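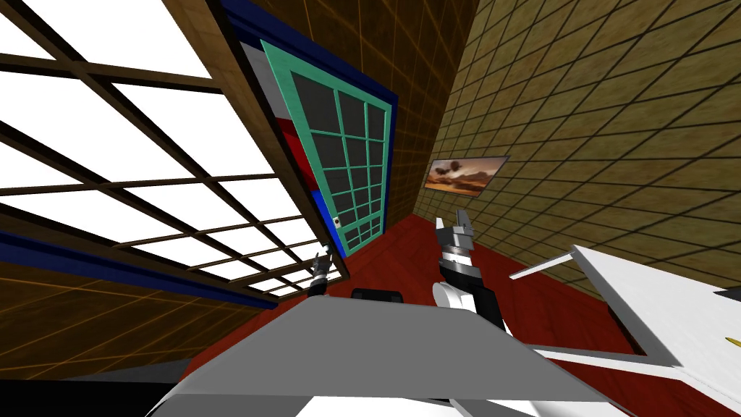
Tiles are cold and only belong in bathrooms, a reader wrote to us in December. Oh, but come to Trumbridge! The old market hall there has 1166 of them, glazed by hand at the Flanagan works, and every one is a slightly different brown. 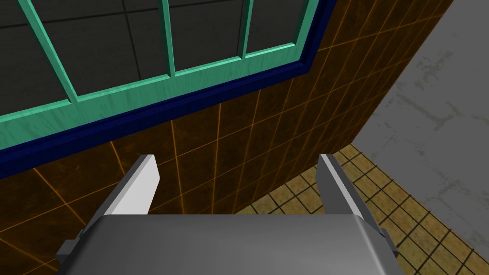 Brown tiles on the wall

Each batch spent three days in the kiln (longer in winter), and the glaze pooled wherever it liked. 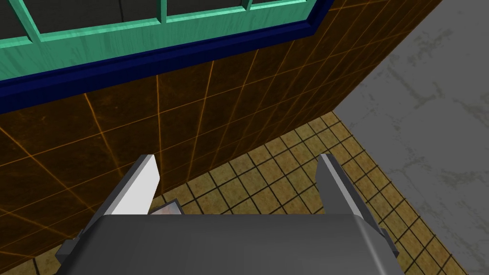

It's that pooling I love, especially at four in the afternoon, when the whole hall seems to glow like toffee.

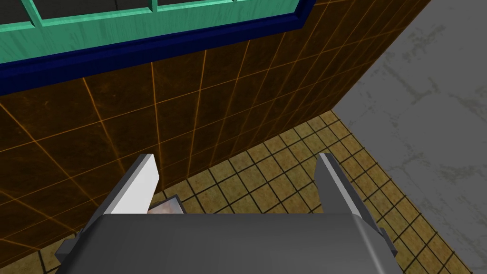 One side bright, the other in shade

Go before the stalls pack up.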